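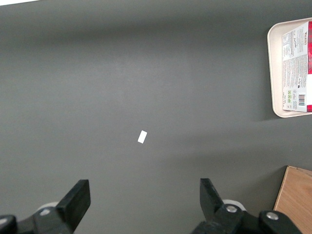
Teltcombe opened its Nendberg workshop to visitors for one afternoon in July, with its table-clearing robot, Clerna, as the main draw. The company says the arm can sort 100 household items. Visitors saw far fewer than that.

The demonstration used a gray table, a tray and a handful of ordinary groceries. Staff picked what went on the table and when. Larasati Halim, who runs the demonstrations, gave the robot's success rate as 96 percent over 833 trial pickups — a figure from the company's own tests, which it has not published.
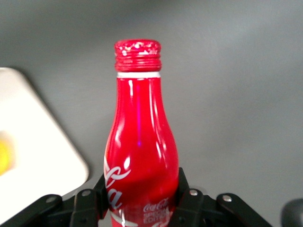
Clerna's gripper holds a red Coca-Cola bottle at the Teltcombe open day.

Asked how the arm would cope with a real kitchen after dinner, Halim said the team was "working up to that." She would not give a price. Nor would she say how often a person has to step in, a question that came up twice from the floor.

Teltcombe wants to place the first machines in cafeterias next year. It has not named a customer. The workshop closed to visitors at 2 p.m.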